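Chapter 4
The Local Council and Its Members

After you study this chapter, you should be able to explain what a local council does in a youth organization, describe how two councils become one, and prepare a simple agenda for the first meeting of a new board.

Key words: council, charter, board, merger, quorum, minutes, dues

4.1 Why Youth Organizations Have Councils

In Chapter 3 we studied the small group, where a leader meets with the same children every week. A small group can do many things alone. It can plan a hike, visit a home for older people, or learn to cook. But it cannot easily buy insurance, train new leaders, or own a campsite. For such tasks the groups of one region join together, and the body which they form is usually called a council.

The council stands between the national office and the groups. From the national office it receives a charter, a document that gives it the right to use the name and the program in a certain area. To the groups it gives training, materials, and advice. It also collects the dues and sends a part of them to the national office. In some organizations the word "district" or "chapter" is used for the same thing. In this book we always say council, so that the reader is not confused.

4.2 The Case of Feketari and Milance

Throughout this chapter we will follow one case. The Feketari Youth Council and the Milance Youth Council worked in two neighboring valleys. Feketari had 1,432 young members and a paid director, Carmela Soler. Milance had 472 members and no paid staff. Its work was led by Hauwa Nwosu, who had joined as a child and later became a group leader.

For many years the two councils shared only one thing, a summer camp at Preter, with beds for 100 children. Each August they had to agree who would use it and when, and this was not always easy. Milance wished for the first two weeks of the month, when the harvest had not begun. Feketari wished for the same weeks, and its council was the larger one. The letters between the two offices on this question are polite, but they are long.

The idea of a merger came first from the group leaders. Those who lived near the border of the two areas often had children from both sides in one group, and had to fill in two sets of forms. The leaders wrote a short letter to both boards, and the boards agreed to talk.

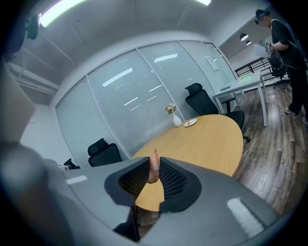 A first joint meeting should be prepared with more care than an ordinary one, for the people who attend it do not yet know each other's habits. The agenda should be sent at least one week before. It should be short, and the most difficult question should not be the first item. The room also deserves some attention. At a long rectangular table two boards will often sit facing each other, like two teams, while at an oval wooden table such as the one in the photograph the two sides can mix more easily. Small things help too, and a little vase of flowers on the table costs almost nothing. The chair of the meeting should ask each person to give a name, a role, and the number of years in the organization, before any business is discussed.

The meeting in our case was led by neither director. Both sides accepted a chair from outside, proposed by the Ogundipe Foundation, which had paid for the new kitchen at the Preter camp. The chair allowed 60 minutes for the question of the name and moved to the budget when this time was over. The name was decided only at the third meeting.

4.3 What Must Be Decided Before a Merger

Before two councils can become one, their boards must answer several questions. Who will lead the new council, and for how long? Where will the office be? Will the dues stay the same for all families? What happens to land, buildings, and savings that belonged to one side only? The answers must be written in an agreement, and each council must vote on it according to its own rules.

The last question is often the hardest. In Milance, parents had collected money over many years for a small boat house, and they feared that it would be sold.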